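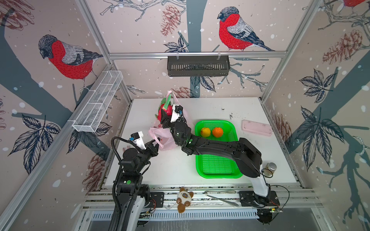
Storing dragon fruit with citrus: bag, basket or fridge?

I'm trying to settle a storage routine for mixed fruit and the advice I have found is contradictory. My bench has a lemon and a mandarin in the green plastic basket, and one red dragon fruit that sits partly inside a pink plastic bag, which is how I have been leaving it. The room holds at 22 to 24 degrees through April. The last two dragon fruit I kept this way went soft at the stem end within four days, and the scales had yellowed at the tips. The citrus from the same shop trip was fine. Is the bag the problem, or the temperature, or the citrus next to it? I would prefer to keep everything on the bench if that is workable. The fridge is a small Prako bar model with a single crisper.

Asked Thursday, April 25, 2019

3 answers

Accepted answer

Temperature first, bag second. The citrus is not relevant.

Dragon fruit is non-climacteric. It does not ripen further once picked, so time on the bench gains you no sweetness. At 22 degrees and up, four or five days is about what you should expect from shop fruit, given that you don't know how long it was in the display. Lemons and mandarins give off very little ethylene unless they are mouldy. Apples, bananas and avocados would be a different matter.

A thin plastic bag at room temperature traps moisture against the skin, and the stem scar is where rot gets in. On the bench, take the fruit out of the bag altogether and lay it on its side in something with open sides. Don't wash it until you are ready to cut it.

In the fridge the bag becomes useful, as the air in there is dry and the scales shrivel. Use a loose bag, left open at the neck, in the crisper. Set the fridge to 7 or 8 degrees if it will go that warm. Below 5 you risk chilling injury, seen as dull skin and translucent patches in the flesh. Small bar fridges tend to run cold at the back, so keep the fruit forward and check with a thermometer.

Lemons do better in a sealed bag in the fridge, where they last several weeks. Mandarins have loose skin and dry out quickly on the bench. Eat them inside a week or chill them.

Comment: Yellow tips on the scales are just age. Look for green, firm scales when buying.

Answer 2

I use the Skillar produce bags, the vented ones. I paid for a pack of 50 and I'm still going. They work OK for mandarins. Haven't tried dragon fruit, too dear at our shops.

Answer 3

Agree with the accepted answer on moisture, with one addition. Check the basket as well. Solid-bottomed plastic baskets hold condensation under the fruit, and one mouldy mandarin will take the rest with it. Line it with a sheet of paper towel, change it weekly, and wash the basket in warm soapy water between lots. Keep fruit one layer deep.

If you have already cut the dragon fruit, none of the above applies. Wrap the cut face, refrigerate, and use within two days.

Marked helpful by 803 readers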